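Stindanley cell

The Stindanley cell is a single-robot work area used to practice and measure everyday furniture handling, mostly the moving, turning and stacking of office chairs. It takes its name from the old Stindanley furniture warehouse, where the first version was put together, and it kept that name when it was moved to its present home, an ordinary office room with a patterned floor. The machine in the cell is known as the Carrilho, and its control software is called Vostel. This article deals mainly with how the cell is set up at the start of a working period and how it is kept in good order afterward.

Contents
Background
Layout
Setting up
Hand and glove
Contact check
Routine care
Common faults
See also

Background

Most robot cells are built around the robot, with a fence, a steel table and a floor painted in one flat color. The people who planned the Stindanley cell went about it the other way and started from the room. They wanted desks, chairs and scuffs on the floor, the sort of place where a helpful machine might one day be asked to tidy up after a meeting, and they were willing to put up with a fair amount of extra fuss to get it. A good deal of the setup work described below comes straight out of that choice, and anyone who has looked after the cell for a while tends to grow rather fond of it all the same.

Layout

The Carrilho stands on a flat base plate that can be shifted by two people. Its working area is a rough half circle in front of the base, and the furniture inside that half circle is changed from one run to the next. Desks are left in place during a run and are entered in Vostel as fixed objects. Chairs are entered as movable objects, and each type has its own sheet giving its size, weight and the places where it may safely be touched.

Setting up

A full setup begins with the base plate, which is leveled with shims and then left alone for 30 minutes while the joint motors warm up under no load. Skipping the warm-up is the most common mistake among newcomers, and it shows up later as a small drift at the wrist that can take half the morning to track down.

Once the motors are warm, the arm is sent to its home position and the joint readings are compared with the values on the setup sheet. If any joint is out by more than the sheet allows, it is zeroed again by hand, starting at the shoulder and working outward. The cable at the upper end of the arm is looked over at this stage too. It needs enough slack to follow the shoulder through its whole travel, and a loop pulled tight here will sooner or later tug on the connector.

The room is checked last. Floor markers are wiped clean, desks are measured against the plan, and the head camera is asked to find each fixed object in turn.

Hand and glove

The hand is a Fistent, a multi-fingered model sold with several coverings. It is normally worn with a black glove, which gives a softer grip on hard plastic and keeps dust out of the finger joints. Gloves are changed after 200 hours of use, or sooner if a seam has begun to open. Fitting one is slow work the first few times! The fingers have to be straightened in Vostel, the glove eased on from the tips, and the cuff smoothed down so that no fold sits under the wrist ring, and then the touch readings are set back to zero with the hand held still.

Contact check

The contact check is the part of the setup that visitors usually ask to see. A chair is placed within reach, and the hand is brought in flat, palm down, toward one end of the backrest at low speed.
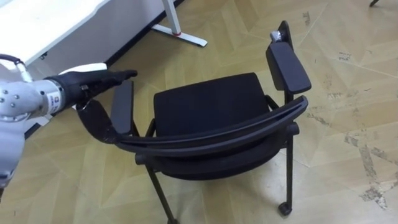
The speed is capped at 30 millimeters per second for the whole approach, and the operator keeps a thumb on the stop button until the hand has backed away again. Vostel compares the height at which contact is first felt with the height on the chair's sheet. A good result is repeated twice more from the same side, then the chair is turned and the other end of the backrest is tried. Chairs with armrests take longer, as the fingers have to come in over the backrest without brushing the pads, and a path that works for one type can't be trusted for another.

Glossy black parts call for extra patience. The head camera can lose the edge of a shiny curved bar under strong light, so even, soft lighting is preferred, and the blinds are drawn on bright days.

Routine care

The wrist screws and forearm screws are checked with a torque driver every 100 hours. The arm is wiped down with a barely damp cloth, and the cooling vents are brushed out. A longer service is done each January, when the covers come off and the wrist bearing is greased. The log stood at 1,327 completed contact checks when it was last copied out in full, on Sep 10, 2023.

Common faults

Early contact, where the hand reports a touch before it should, is nearly always a wrinkled glove. Late contact points to a worn fingertip or to touch readings that were never zeroed. A chair that rolls away during the check has usually been left with its casters facing along the line of approach, and turning it a little is often enough to cure the trouble.

See also

Robot calibration
Touch sensing
Mobile furniture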